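Home | News | What's On | Classifieds | Contact
Filed under: Shopping & Makers

Brununberg jewelry swap back in November, bigger room this time

The Lestura jewelry swap returns to Brununberg in November. Doors at 11 in the morning, same as last year, but now upstairs in the Renitz building after the ground floor got too tight. 112 people came through last time. Organizers have put out 179 tickets for this one and say there won't be more.

How it works: bring up to five pieces, get a token for each, trade tokens for whatever you like off the tables. Bangles, rings, open bands, brooches, odd earrings. Costume and plated fine. No watches. Anything with a broken clasp goes on the repair table, where Ó Briain will do small fixes while you wait. Cash only for that.

New this year, a sorting evening the night before. Pieces get laid out flat on cloth and matched by color, gold tones together, bronze and darker metals together, so people arent digging through a heap. Boxes for the small stuff. Drop off from 6 pm if you want your things on the tables at opening.

Leftovers are sold on, with the money going to the town library roof. Last year's made 1000 toward it. Tickets at the Lestura counter or at the door if any are left, wich seems unlikely. Street parking only, the lot behind Renitz is closed for resurfacing. 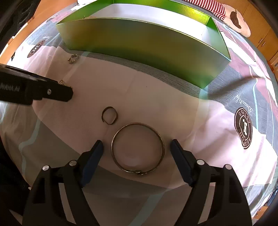 Mairéad Ó Flaithearta: Can we please have a mirror by the bangles this time? Last year there was one for the whole room and the line for it went out to the stairs. Also some of us have big hands, a sizing ring or two on the table would save a lot of tugging.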